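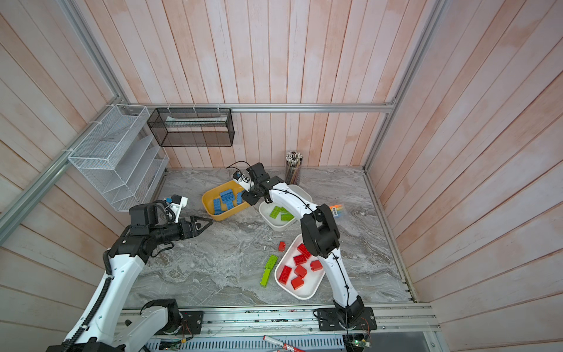
May 30, 2022

Made the caramels again tonight, the salted ones from the back of Garnet's notebook. Cooked them six degrees lower than in March, and they cut much better. I got 356 grams out of the pan after trimming. The edges went in a jar for Aaliyah, who likes them hard.

The cream was from the Clasham store and a bit thin. I would rather have the other kind but they were out. Next time I'll call first.

Ate one square of the Andrade milk chocolate after dinner. Too sweet for me, with a malt taste that stays around. The dark one is better and costs the same. I still have half the bar, so it will probably go into cookies.

Garnet Tremblay wrote back about the Plomthorpe fair. Tables are 200 dollars this year, and we'd have to share one. I haven't answered. Wrapping by hand took me all of last weekend, and that was for a small batch.

Need wax paper, corn syrup, and a new thermometer. The old one reads low in boiling water. Aaliyah is coming by tomorrow for her jar.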